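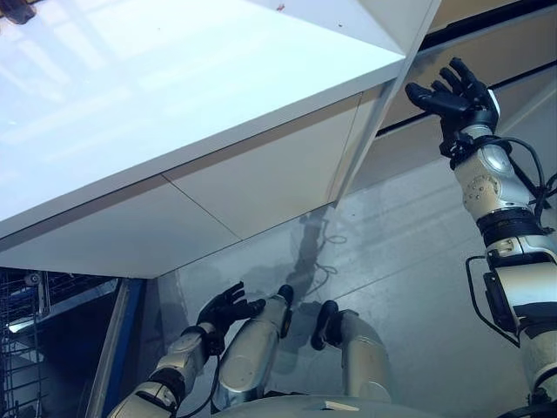

Saturday's pre-session inspection went well, and I'm really pleased with how this checklist is shaping up! The kitchen cell at Drurkell is now cleared for both ways of teaching the dishwasher task, by hand (someone takes hold of the arms and moves them through the motion) and by remote control through Pokuvo. Most of my comments this time are on cables. Look at how the black ones curve out from the right wrist and loop down the side of the arm, with that hand up near the corner of the counter, and you'll see why item 6 got longer. Everything marked FIX has to be closed before anyone records.

Inspected by: Agustina Aravena
Cell: Drurkell kitchen
Task: load and unload, dishwasher
Teaching modes checked: hand guiding, remote control
Result: cleared, with two FIX items and one WATCH

PART A. BEFORE POWER

1. Floor marked and clear out to the tape line. OK
Comment: The new tape is so much easier to see. Please keep bags and water bottles on the shelf by the door, and that includes mine.

2. Emergency stop, cell side. Press, check it latches, twist to release. OK
Comment: Good solid click.

3. Emergency stop, operator desk. OK
Comment: Tested from a sitting position with the headset on, the way people really use it. I could find it by feel on the first try, which made my morning.

4. Dishwasher door opened fully and settled before the arms are brought in. OK
Comment: Don't let the arms hold the door up or take its weight during setup. If you want the door motion as part of the demonstration, that's a separate task with its own sheet.

5. Rack empty of knives, glass and anything chipped. OK
Comment: Plastic dishes only until we move to the next phase. The melamine bowls are great, by the way, they slide a little when placed badly and you learn a lot from that.

6. Arm cables: slack, clips, rub marks, snag points. FIX
Comment: Walk each cable with your fingers from the wrist all the way back. Do it once with the arm low and once with the hand raised, as the loops open out differently. Check against the counter corner, the dishwasher door edge and the rack tines. I want one more clip on the right forearm, placed so the wrist can still roll to its full limit without pulling. Both clips that are on there now are sound.

7. Covers and screws on both arms, finger tight check then driver check. OK

8. Headset, gloves and controllers wiped down. OK
Comment: New wipes are in the drawer. They smell of lemons and I approve.
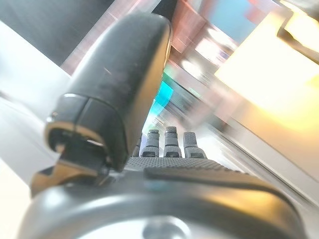

Gaete Robotics / Demonstration and Remote Operation Team

PART B. HANDS

9. Fingers move freely one at a time, then together. OK
Comment: Do it slowly from the desk and have the spotter call out each finger. I love this test! You get a feel for the hand before you ask it to do anything, and an operator who has just done it is visibly smoother on the first grasp.

10. Thumb travel, open to closed and back. OK
Comment: Listen as well as look. A dry joint ticks before it sticks.

11. Grip surfaces clean, no lifting edges, no food film. WATCH
Comment: Clean at the moment, but detergent residue builds up and a slippery palm teaches bad habits. The operator squeezes harder to make up for it, and then we've recorded a hard squeeze as if it were the right way to hold a cup. Wipe at every break.

12. Grip force limit loaded from the task profile. OK
Comment: Read the number on the screen out loud and have the spotter repeat it. Don't go by memory from the last task.

13. Glove to hand mapping, left and right not swapped. OK
Comment: Raise one finger on your own right hand. If the robot answers with its left, stop and reload. It sounds silly until you're the one wearing the gloves.

PART C. POWER ON AND FIRST MOTION

14. Everybody behind the tape, spotter says "clear" before power. OK

15. Speed cap at 200 mm per second for the first four runs. OK
Comment: It feels slow, I know! Slow runs have given us some of our nicest recordings though, and the gentle approach to the rack really shows in them.

16. Video delay on the Pokuvo link under 300 ms. OK
Comment: Check with the gloves on and both camera views open. If it climbs past the limit in the middle of a run, lift the hands clear, park, and throw the run away. Please don't try to finish it.

17. Loss of link test. Pull the desk cable and confirm the arms hold still. OK
Comment: They held beautifully. Then plug in again and confirm they stay put until the operator re-arms. That second half gets skipped, so it has its own tick box on the new form.

18. Hand guiding mode: arms stay up when released. FIX
Comment: The left arm sinks slightly after you let go. It's slow and easy to catch, but hand guiding on the left is off until the payload setting has been redone and a second person has signed it. Remote sessions can go ahead.

19. Pinch points reviewed with whoever is doing the guiding. OK
Comment: Hold the forearm panels, never the joint rings. Sleeves rolled, lanyards off, long hair tied back. Stand to the side of the door so you aren't trapped between it and an arm.

PART D. DURING THE SESSION

20. Spotter in place and doing nothing else. OK
Comment: No phone, no labeling runs on the side. Our spotters have been terrific about it.

21. Operator swapped out on schedule. OK
Comment: Tired operators drift low and start brushing the underside of the counter. If you notice your own elbows dropping, call a break, nobody will mind.

22. Contact log kept. OK
Comment: Write down every touch with the counter, door or rack, even the feather-light ones. A run with a bump can stay in the set as long as it's tagged.

23. Dropped objects stay where they fall until the arms are parked. OK
Comment: The one I feel strongest about. I've seen very careful people dive for a rolling cup without thinking.

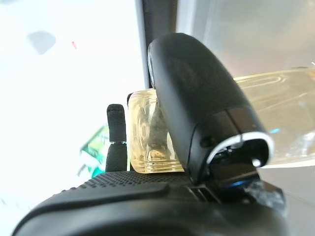 Can one person run a hand-guided session alone if the arms are set to the lowest speed?
Two people are needed every time, one guiding and one at the emergency stop. The speed setting doesn't change that, and it applies to short practice runs as well as recorded ones.

PART E. CLOSING DOWN

24. Arms parked, hands open, power off at the cell and then at the desk. OK

25. Battery packs for the gloves on charge, lights showing. OK

26. Recordings saved and the run count matched against the spotter's sheet. OK
Comment: The dishwasher set now stands at 580 runs, and the sheet and the drive agree to the last one. Hooray for tidy spotters!

27. Surfaces wiped, rack emptied, door shut. OK
Comment: Check under the counter with a flashlight too. I found a spoon.

OPEN ITEMS

Item 6, extra clip on the right forearm. Parts are in the blue Jirkico tray. Repeat the low and raised cable check after fitting, and initial both.

Item 18, left arm payload setting. Hand guiding on the left stays locked in the menu until it's signed. Do the release test in at least three poses: over the counter, down by the rack, and tucked in close to the body.

Item 11, grip surfaces. Wipe at breaks and note any change in feel.

If you run into something the list doesn't cover, write it in the margin and I'll add it to the November version. Item 17 got its second tick box from a margin note, and it's my favorite change on the whole form.

Agustina Aravena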